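From: Rostam Farahani
To: gostlow-kitchen list
Subject: Re: [gostlow-kitchen] the packet drawer (was: ginger, whole or jar?)
Date: May 19, 2025
Message: 3481

Oh, I'm so glad somebody brought up packets! I've been cooking out of little packets on and off since December and I have opinions, most of them happy ones. I'll answer in between your questions and leave the whole of your first message at the bottom for anybody joining in now.

Pictures first, then the food. It's the orange table both times, and it's the sauce in the second one that got me going on this.

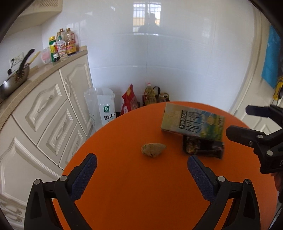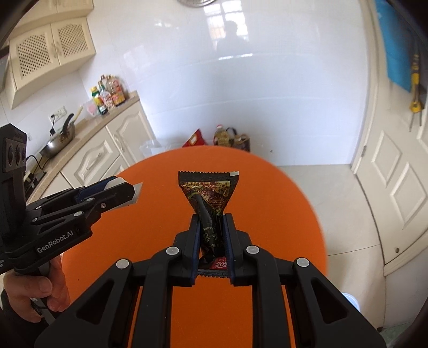
> How long can I keep a sauce packet once I've cut it open?

Treat it like an open jar of the same sauce, and if the packet gives its own time after opening, go by that. I squeeze what's left into a small clean jar with a tight lid, put it in the fridge and try to finish it within a few days. A folded packet with a clip on it leaks. I've tried the clip, the rubber band and the coffee mug (standing the packet upright in a mug, which works until you need the mug), and the jar beats them all. The Fellevow ones with the wide mouth are my favorites because a teaspoon goes all the way to the bottom, but any baby food jar will do the same job.

> Is a 50g one meant for one person or for a pan?

Depends so much on what's in it! A thin, salty stir-fry sauce at that size will do a pan of noodles for two in my house. A thick bean paste or anything with a lot of chili in it will go further, and I'd start with half. I got burned on this early (my mouth did, anyway) with a hot one from Hartono that I emptied over a single bowl because the packet looked so small. Taste it off the end of a spoon first. You learn more from that than from the serving suggestion, particularly if you can't read the serving suggestion.

That goes for labels in general. My Chinese is nonexistent, so when I buy something new I write on it with a marker as soon as I get home, in my own words: "sweet, for pork," "sour, thin," "HOT." If I don't know yet, I put a question mark and fill it in after the first try. My drawer has a few question marks in it at any given time and I kind of love those, they're what I reach for when I'm bored of my own cooking.

> Do you really bother with fresh ginger if the sauce already has it in?

I do, every time, and I'd put this ahead of everything else in the message. Packet sauce has had a long trip and what goes missing is the top of the flavor, the sharp part. A thumb of fresh ginger cut into thin matchsticks and dropped into the oil for a minute before anything else goes in makes the whole pan smell awake. Then the sauce goes in last and only gets long enough to bubble. People cook packet sauce far too long. It's been cooked already! It wants heating and a bit of thickening and that's the end of it.

For buying ginger: go for heavy for its size, tight skin, and break a knob off right there if the store lets you (Lunau Street does, the big place by the bridge doesn't like it). If the break is stringy like old rope, put it back. I keep mine whole and unpeeled in a paper bag in the vegetable drawer. If I see it starting to wrinkle I slice what's left and freeze the slices flat on a tray, then tip them in a bag. They go straight in the pan from frozen.

And don't peel with a knife, you lose half of it. Edge of a teaspoon, scraping toward you. If the skin is thin and it's going in a broth I don't peel at all, I just scrub.

> What do you do about the drawer itself? Mine is a landslide.

Mine was too. What fixed it was standing the packets up on their edges, like index cards, in the bottom half of a cut-down cereal box. You can flip through them. Everything flat and heaped means you use the top two forever and the rest go out of date underneath. I sort mine like this, front to back:

- soy and anything brown and salty
- sweet ones
- hot ones
- soup bases
- mystery

Cartons go behind, upright, with the opened end at the top. I once had 19 packets in there and that's more than the box wants. When it gets tight I have what my daughter calls drawer week, where supper has to begin with whatever is nearest its date. We had 4 suppers in a row out of it last time and three were really good. The other one was a sweet plum sauce on scrambled eggs and I'd rather not discuss it.

One pan supper I'd send anybody home with, for two:

Slice half an onion and whatever green thing you have. Put water on for noodles. Ginger matchsticks in hot oil, one minute, then the onion until it's getting brown at the edges, then the greens. Drain the noodles a little early and keep back a cupful of the water. Noodles into the pan, packet sauce over, a splash of the noodle water, and toss it hard until it's shiny. Squeeze of lime if there's one rolling around. It takes me 15 minutes including hunting for the lime.

If you have an open carton of tofu or a leftover egg, both are lovely in that. Dry the tofu well and fry it on its own first.

Somebody asked off list about scissors versus tearing at the zigzag edge. Scissors! Dry hands and dry scissors, packet standing in a bowl, and cut the corner so you've got a spout. I tore one open over a clean shirt last winter and the shirt is now a gardening shirt.

Would love to hear what other people keep in the hot section. Mine has gotten a little samey and I'm going by Hartono again next week, so names of things please, or just the color of the packet if that's all you can remember.

Rostam

----- earlier message -----

> Hi all,
>
> Following on from the ginger thread. I've moved into a place with one
> cupboard and one drawer, so big bottles are out and I've been buying
> the small sauce packets instead. They're fun but I'm not sure I'm
> using them right. How long can I keep a sauce packet once I've cut it
> open? Is a 50g one meant for one person or for a pan? Do you really
> bother with fresh ginger if the sauce already has it in? And what do
> you do about the drawer itself? Mine is a landslide.
>
> I have one burner that works properly, so simple is good.
>
> Thanks,
> J. in upper Gostlow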